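Stasen 2 - strings files without the headache
Overview
Features
Pricing
Release notes
Support

Stasen for Mac

Hi! I'm Carter and I make Stasen, a little Mac app for people who ship iOS apps in more than one language and would rather be doing something else. You point it at your project folder, it finds every strings file in there, and it lays them all out side by side in one window. Keys down the left, languages across the top, gaps in yellow. You fix the gaps, you hit save, you go back to Xcode. I use it every day on my own stuff and I've been selling it to other people since February.

I wrote the first version for myself, when I was doing contract work on a scheduling app called Ferstead. It had 413 keys and five languages, and the way we kept track of them was a shared spreadsheet that somebody (me) had to paste back into the project by hand before every release. One Friday I pasted the Serbian column into the Greek file and we shipped it. The reviews that weekend were very educational! On Monday I started on a parser, and a few weeks later I had an ugly window with a table in it that I liked a lot more than the spreadsheet.

The ugly window got nicer. Version 2 is a proper rewrite, all Swift, and I'm pretty proud of it.

What it does

The table. Every key in the project, every language, one scrolling grid. It stays quick with 1000 keys in it, which was my test file for most of the spring. You can filter by missing, by changed since last save, by file, or just type a few letters and it searches keys and values together. Double-click to edit. Tab goes to the next language, Return goes to the next key, and if you hate that you can swap them in Preferences (Mateja Berisha hated that, and wrote me three emails about it, so now there's a checkbox).

Placeholder checks. If your English says %@ and your German says %d, you get a red dot. Same thing if one of them is missing altogether, or if a translator has put a space in the middle of it, or typed a full-width percent sign. Positional ones work too, so %1$@ and %2$@ can change places and Stasen won't complain, but it will complain if you have two of the first and none of the second. This one check is the reason most people buy the app, going by my inbox.

Plurals. stringsdict files get their own pane. I know, I know - they're property lists inside property lists and reading them raw is miserable. Stasen shows you the sentence with the number dropped in, for each plural category the language uses, so you can see "1 file" and "5 files" and whatever Polish is up to. You can type any number you like in the box at the top and watch the sentences change.

Comments stay where you put them. I've used tools that sort your file alphabetically and throw away the comments and the blank lines, and then your diff is the entire file. Stasen touches the lines you changed and leaves the rest byte for byte, including the weird indentation, including the encoding. If your file is UTF-16 it stays UTF-16. There's a button to convert it, but you have to go and press it.

Send and receive. Pick a language, pick Export, and you get an XLIFF or a plain CSV to mail to whoever does your translations. When it comes back, drag it onto the window and you get a review sheet with the old text and the new text next to each other and a checkbox on each row. Nothing is written until you say so.

Unused keys. Stasen looks through your Swift, Objective-C, storyboards and xibs and lists the keys it couldn't find anywhere. Treat that list as a hint. If you build your keys out of pieces at runtime ("error_" plus a code, that kind of thing) it has no way of knowing, so I never delete anything automatically. You can mark a prefix as "always in use" and it'll stop bugging you about it.
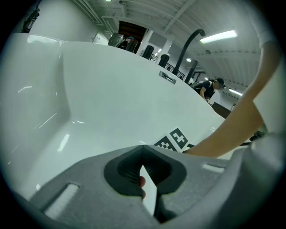
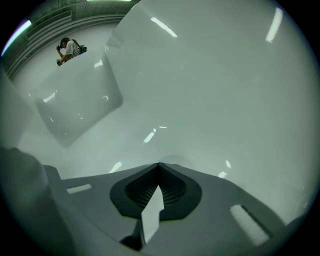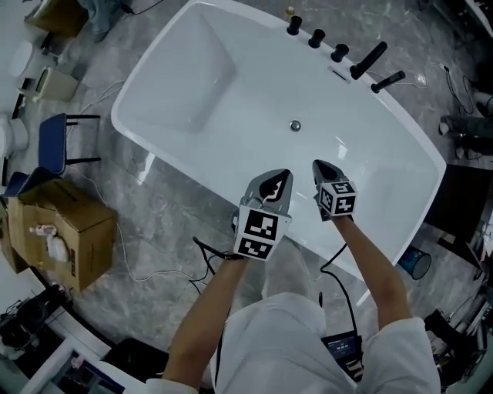
Glossy white in all three, with the drain and the gray marble-patterned floor in the last one.

The command line bit

There's a small tool in the app bundle, also called stasen, that runs the same checks without the window. Install it from the Stasen menu and then you can put it in a build phase or on your build server:

stasen check ./MyApp --fail-on placeholders

It prints warnings in the format Xcode likes, so they show up in the issue navigator on the right line. Other things you can fail on are missing, duplicates and plurals. I'd start with placeholders only, get that clean, and then get braver. If you turn everything on at once in an old project you will get a wall of yellow and you'll be tempted to turn it all off again (I did this to a client and it took me a month to get them to try it a second time).

A config file called .stasen in the project root lets you skip folders. Skip Pods and Carthage, please. The app does it by default but the command line tool doesn't yet, and that's on my list.

What it doesn't do

It doesn't translate anything for you. People ask for a machine translation button pretty often and I keep saying no, mostly from having seen what happens to a one-word button label when there's no context around it. "Book" is my favorite. Is it the thing you read, or the thing you do to a table at a restaurant?

It doesn't do Android XML. There's a half-finished importer on a branch somewhere and I might get back to it.

It doesn't sync. The files live in your repository and that's where they ought to live, so two people editing at once is a merge, same as any other file. The line-by-line saving helps a lot here. Merge conflicts in strings files are usually a few lines long once nobody's tool is reshuffling the whole thing.

There's no iPad version and I haven't started one.

What people have told me

"We had a crash in Croatian only, for two releases, and I'd stopped believing it was real. Opened the project in Stasen, red dot, done before lunch." - Drita Mujić, Urkeck

"I get the CSV, I fill in the CSV, I send the CSV back. Before this I was getting screenshots with arrows on them." - Nataša Karagiannis, translator

"The plural preview should be in Xcode. Please don't tell them, I like yours." - Vlasta Karagiannis

(Nataša and Vlasta are sisters, and yes, they both paid for it.)

Requirements

Mac with macOS 10.12 or later
Works with projects from Xcode 8 and 9, and I'm running it against the Xcode 10 beta here with no trouble so far
About as much disk space as a couple of photos
You don't need Xcode installed to use the table, so your translator can run it too

Pricing

$24 for one person, as many Macs as you own. The team license is $90 and covers up to six people at the same company. Free updates for all of version 2, and if you bought version 1 the upgrade costs nothing, just paste your old license in.

The trial runs for 14 days with everything switched on, including the command line tool. After that it goes read-only - you can still open projects and look for red dots, you just can't save. I don't ask for an email address to download it.

Students, send me a note from your school address and I'll send you a license. Open source projects too, if you've got a public repo with at least one localization in it.

Questions I get a lot

Why isn't it on the Mac App Store?
Sandboxing and the command line tool don't get along very well, at least not the way I've built it. I may do a version without the tool. I'd have to support both, though, and I'm one guy.

Does it handle strings inside frameworks and extensions?
Yes. Anything with an .lproj folder under the root you picked. Extensions show up as their own group in the sidebar.

Base.lproj and en.lproj both show up as English. Is that a bug?
Nope, you've got both, and lots of projects do. Right-click the column header and choose Merge in View. That changes only how they're displayed.

My file won't open and it says "unexpected character at line so-and-so".
Ninety percent of the time it's a missing semicolon on the line above. The other ten percent it's a curly quote. Click the line number in the message and it'll take you there, and if it still makes no sense, mail me the file.

What's Petkov?
My open source parser, the part of Stasen that reads and writes the files. It's MIT licensed and you can pull it in with CocoaPods or Carthage. The README is a bit thin, sorry. Pull requests are very welcome, especially tests with horrible input files. I collect those.

Release notes

2.0.3
Fixed a crash when a stringsdict had an empty variable name
Search field keeps its text when you switch projects
Review sheet remembers its size
Right-to-left text now lines up properly while you're editing it (thanks Drita for the patience on this one)

2.0.2
The command line tool returns a proper exit code when the config file is broken
Much quicker reload after switching branches

2.0.1
Licenses with an accent in the name work again. Embarrassing, for a localization app.

Support

Email is best and it goes straight to me. I answer on weekdays, usually the same day, a bit slower if I'm in the middle of a release. If you're reporting a bug, Help > Collect Report makes a zip with the log and your settings in it. Your strings are not included unless you tick the box.

Download Stasen 2.0.3
Buy a license
Petkov on GitHub

Page last updated 21/06/2018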